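Skemmont Seed Library opens its fall borrowing season

15 September 2025

The drawers are full again! After a summer of cleaning, drying and labeling, the Skemmont Seed Library has 286 varieties ready to borrow, and 93 of them have never been on our shelves before. If you have been waiting to try something new in the garden, fall is a great time to come in and poke around.

Borrowing works the way it always has. Pick up to 16 packets, sign them out at the front desk, and grow them whenever the weather suits. If the plants do well and you feel like saving seed, bring some back next year. If the rabbits get there first, come and see us anyway and take another packet.

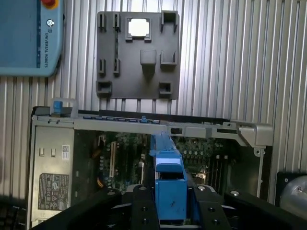

2 min read

Garlic is what most people ask for in September, and we have a lovely lot of it this year. Somtochukwu Akpan grew a whole bed of hardneck garlic at the Brostel Road plots and has handed over the best heads for sharing. Break them into cloves just before planting, leave the papery skins on, and set them pointy end up, two inches deep. Then cover the bed with straw or chopped leaves and forget about it until spring.

Beans are the other big news. Our dry bean drawer used to hold a few sad envelopes of pinto and navy, and now it is so full it sticks when you pull it. There are speckled ones, deep purple ones, and a fat cream-colored pole bean that came to us from the Najjar family, who have been growing it behind their bakery for years. It climbs like mad — give it a tall pole — and it makes a wonderful soup with nothing more than onion, lemon and good oil.

For anyone who wants something in the ground right now, try spinach, mâche or winter lettuce. All three come up happily in cool soil. Sow them a little thicker than the packet says and eat the thinnings. Kale sown this late will stay small, but it should take off once the days get longer.

Yakubu Idahosa is running the tomato seed workshop again, and I can't recommend it enough. I went last year thinking I already knew how to do it and came home with a page of notes (and very sticky sleeves). Bring a ripe tomato you love and a clean jar with a lid. Please skip the supermarket hybrids, as their seed won't give you the same tomato next summer.

We are still looking for leek, parsnip and dill seed. Small amounts are welcome! Write the name and the year on the envelope and drop it in the green box by the door.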